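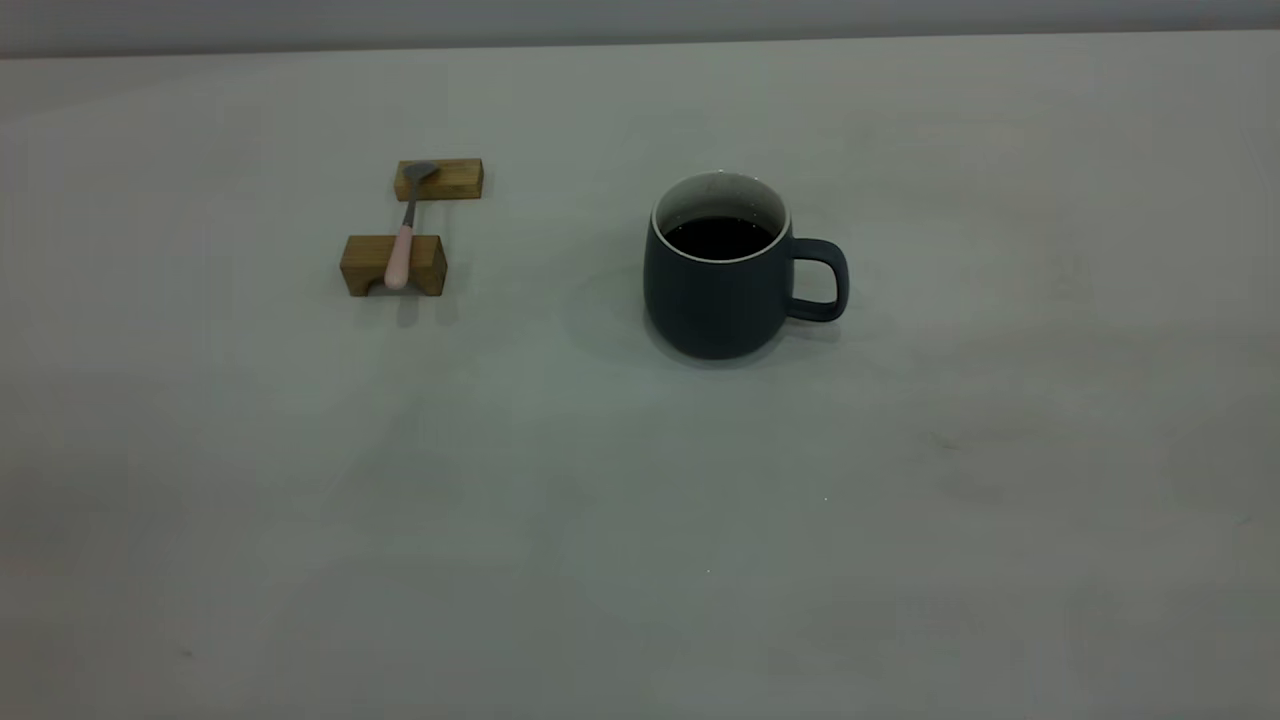 ## Thursday, late

Spoon task all day. Pink spoon across the two wood blocks, mug of black stuff to the right, arm has to pick up the spoon and get it into the mug. Stirring is for another week. Bench was free from eight so I got a decent run at it.

Plan for the day was the comparison Vlasta has been on at me for since June: old way of scoring against the two-still way. Old way = the policy says when it's done, and we beleive it. Two-still way = a small model gets a start still and an end still from the same fixed view, nothing from in between, and says done or not done. I mark every trial by hand too, live, before looking at either score. That bit matters, I cheated without meaning to last time, I'd see the score and then squint.

60 trials. 30 with the spoon laid out the usual way, 30 with it turned or slid along the blocks. Mug in its usual place for all of them. I wanted to move the mug as well and Despina said no, one thing at a time, and she's right, but it would have been nice to have.

Morning:

- home the arm, check the view against yesterday's, fine
- retrain Tudano for 1,000 steps on the new demos, went quicker than I thought
- coffee in the mug, top it up between sets to the same level. Wrote "same level" in the protocol and then realized I hadn't said what level. Fix that.
- wipe the table. It still has specks. Asked the wipe to do too much.
- first set of trials before lunch, finished just after

The usual-layout set was dull in the good way. Tudano goes in over the handle, closes, lifts, and most of the time carries it over with no trouble. When it goes wrong it goes wrong early – grabs too near the end of the handle, the bowl swings down, and the whole thing slides off the front block. Both scores catch that one. Easy. The spoon's lying on the table, what's there to argue about.

The turned set is where the old score falls apart. The policy gets its "done" from where the gripper ended up plus the fact that it opened, so if it drops the spoon beside the mug after a perfectly nice trajectory it's thrilled with itself. Several like that. One where it carried nothing at all the whole way across, opened over the mug, and reported success! I laughed out loud and then had to write it down properly.

The two-still score got every one of those. It doesn't care how the arm moved. Which was the entire argument Vlasta and I had in the corridor at Žukauskas, me saying you need the motion to know if a place was good, her saying for this task you just don't. Point to Vlasta. I'll tell her tomorrow. Maybe Monday.

What counts as done, for the record, because I had it three different ways in three files: bowl down in the liquid, handle resting over the rim, blocks still where they were, nothing else touching the mug.
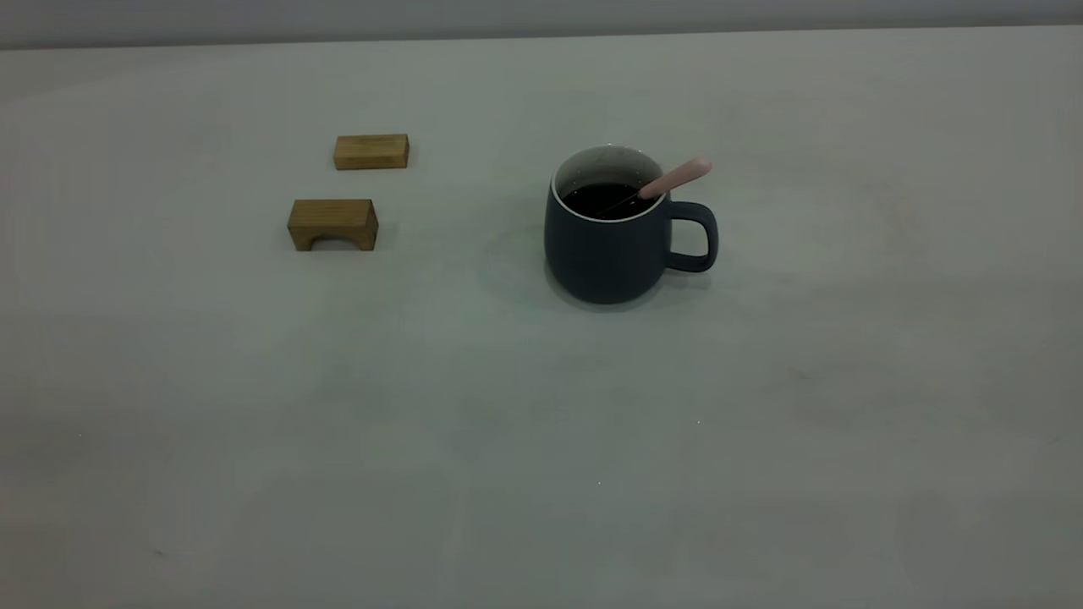 and the handle can lean any way it likes. I had "handle toward the mug handle side" in the first draft of the rule and took it out. It's a habit of the demos (I always let go on that side) and has nothing to do with whether the task is done. Left in, the score would've punished the policy for finding its own way to do it. Despina spotted that, reading over my shoulder with a sandwich.

Where the two-still score is bad:

Spoon in the mug the wrong way up, handle in the coffee, bowl in the air. Called it done. Of course it did, the training pairs don't have that in them, why would they, I never did it in a demo. So there's a hole. Fix is cheap: put the spoon in the wrong way by hand a bunch of times, take the end stills, label them not done. Also spoon leaning on the outside of the mug. It was wobbly on those, scores sitting right in the middle, flipping if I used a still from a moment later. I don't like that. Same spoon, same mug, different answer.

Tried averaging over a short burst of end stills instead of a single one. Helps with the flipping. Doesn't help with upside down, obviously.

Shadows might be part of the leaning one too. The table gets darker toward the near corners and there's a soft shadow at the base of the mug, and a dark thin spoon neck next to a dark mug isn't much to go on. The pink handle does all the work I think. Should try covering the handle in the stills and seeing if the score drops to nothing. If it does then we've built a pink detector and I'd rather find out from me than from a reviewer.

Labelling in Grokix was painful again. It lost my place twice when I switched sets, and it sorts trials by the time they were saved, not by number, so the ones I redid came out at the end. I did redo a few – the arm faulted before it had moved, I'm calling those not trials. Wrote down which. Need to ask Despina if she's happy with that or wants them counted as failures. I can see it either way. The old protocol says nothing.

Numbers aren't final so not putting them here, last time I copied early numbers into this and then quoted them in a meeting. Short version for me: on the usual layout the two scores agree almost everywhere with my hand marks. On the turned set the old one is way too kind and the two-still one is close, minus the upside down thing. Policy itself is worse on turned than I hoped. Much worse, if I go by the good score. So the nice figure we showed in Vistville was mostly the old score being generous. Hmm. That's going to be a conversation.

I keep going back and forth on whether to say it straight in the write-up or have it sit in the table for people to find. Say it straight. Vlasta would anyway.

Tomorrow:

- wrong way up stills, leaning stills, label, retrain the scorer only
- DON'T touch Tudano until the scoring is settled
- cover-the-handle test
- rescore all 60 with the new one, keep todays scores in a seperate folder
- what level is "same level", measure it
- second person to hand mark the turned set without talking to me. Despina if she has time

My back hurts from leaning in to reset the spoon. Past nine now, bus at half past, still haven't backed up the second set. Doing that and then going.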